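Visit report: the two-arm cell at Skedport
March 21, 2018

Our user group spent a morning at the Skedport workshop, where Prirneo keeps a small handling cell. We had asked to skip the sales talk and look at upkeep. The session covered one machine, from the fingers down to the cables, and these are my notes for members who missed it.

The cell

Two arms work over a tabletop with a white marble pattern. Each has its own gripper and a small camera at the wrist. The glossy top was the first thing people asked about, as it throws glare back at the cameras. The crew leaves it that way on purpose. Most of the places this cell is meant for have shiny counters, and they want to find trouble in the shop first.

Test pieces are everyday objects. Keys on split rings get the most use. They swing, they tangle, and the rings are thin enough to show up a badly lined up fingertip. 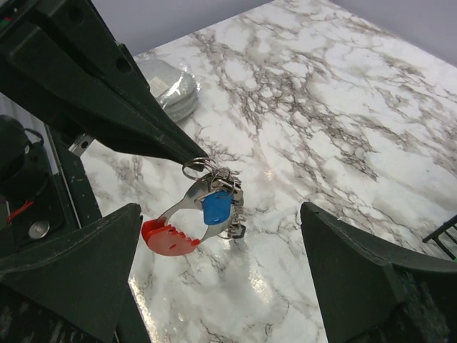

The fingers are treated as wear parts. They are wiped down at the start of each shift and checked at the tip with a straightedge. Scuffs along the body are left alone. A chip at the tip means the finger comes off. Fingers are always changed in pairs, and the new pair is closed on a strip of paper before anything else is tried. If the paper slides out, the mount gets loosened and set again.

There is a log sheet for each arm. The older pair of fingers on file had done 2,554 grips when it was pulled. The shop now changes them at 200 grips during handover tests, where the load is harder, and goes by inspection the rest of the time.

Handing over between arms

Handover is where most of the setup time goes. Both grippers have to agree on where the tips are, and a small error that does no harm on one arm shows up at once when two of them meet over the same ring. The crew runs a check with the arms at low speed, tip to tip, at 4 positions over the table. It takes 40 minutes if nothing is off.

Cables got a long discussion. Ties are kept snug but not tight, and each loop has to leave enough slack for the joint to turn all the way. One visitor from Griffiths said their own cell had lost a week to a wire rubbed through behind a bracket. The advice was to run the arm through its full travel by hand after any work on the cables, and to look at the bracket screws while you are there.
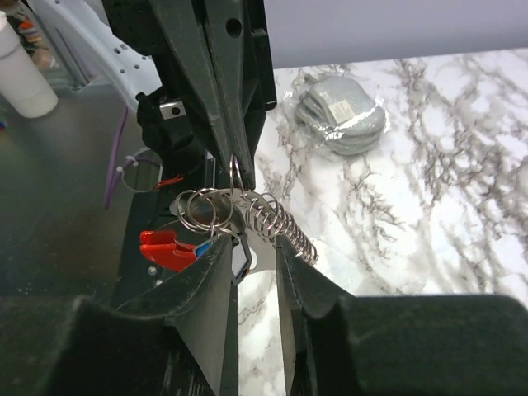
Getting there and next visit

Parking is behind the building and fills up early. Wear closed shoes. The next visit is to Flotitport, where we have asked to see a gripper taken apart and put back together. Send questions for the shop ahead of time so they can have the right parts out.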